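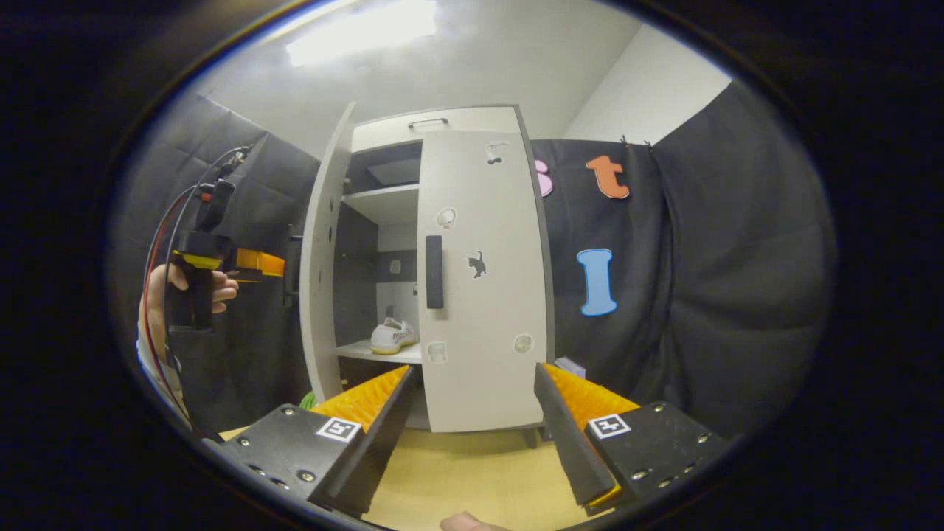 Figure 9. Wardrobe task, left door open, right door closed.

4.3 Recording a door-closing demonstration

Use this procedure to record two-handed demonstrations with the Lesteck hand-held grippers. Complete the calibration in section 4.2 first.

1. Set the wardrobe to the start state given on the task card. For the task in Figure 9, the sneaker is on the lower shelf.

2. Hold one gripper in each hand. Route the cables along the forearm and leave enough slack to bend the elbow fully.

3. Open and close both sets of jaws once. The jaw width readout in Siltico must return to zero on each side.

4. Stand so that both door handles can be reached without a step. Press Record and hold still until the tone sounds.

5. Move the jaws to the open door and close it at an even speed. Do not push the door with a wrist or elbow.

6. Release, back the jaws away from the door, and press Stop.

7. Enter the operator initials and save. An episode longer than 41 seconds is flagged for review.

Note: The fiducial markers on the jaw plates must stay clean and uncovered. Keep fingers off the plates while recording.

Note: Change the start state after every 12 episodes. A full set is 300 episodes.

CAUTION: The ridged pads can pinch. Keep the free fingers behind the trigger section.

CAUTION: Do not pull on a cable to free it. Stop the recording, put the gripper down, and clear the cable by hand.

If tracking is lost during step 5, discard the episode and repeat from step 3.

Section revised 23 March 2024, F. Heffernan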